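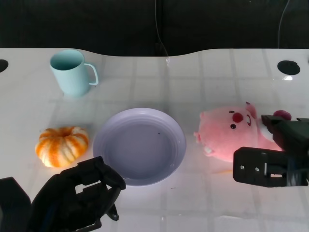 Figura 3. Taza de plástico azul claro sobre una mesa blanca.

11/27/22 | Sección de materiales, grupo Flitar

4.2 Retención de olor en vajilla reutilizable

Segunda ronda, comedor de Tulldale. Se repartieron 463 tazas de plástico (Fig. 3) y se recogieron casi todas en noviembre. Café y té por separado, mismo detergente, Flevlow, dosis fija. Lavado a 40 grados. El panel olió cada pieza a ciegas, escala de cero a cinco.

Resultados: el café deja más rastro que el té, diferencia clara desde la primera semana. El secado boca abajo empeora la puntuacion. No lo esperábamos; Sadeghi ya apuntaba algo parecido en loza, con otro método. Las asas, sin efecto. Total de valoraciones válidas, 1,016. Las dudosas se repitieron una vez, si seguían dudosas, fuera.

Limitación: un solo comedor, agua muy dura. Falta probrar con agua blanda y con leche.

Comentarios (3)

- ¿Y con bicarbonato? En mi trabajo quita bastante.
- La escala de cero a cinco se queda corta, usad diez.
- Falta la tabla del té, el enlace no abre.

Contacto | © Flitar | Volver arriba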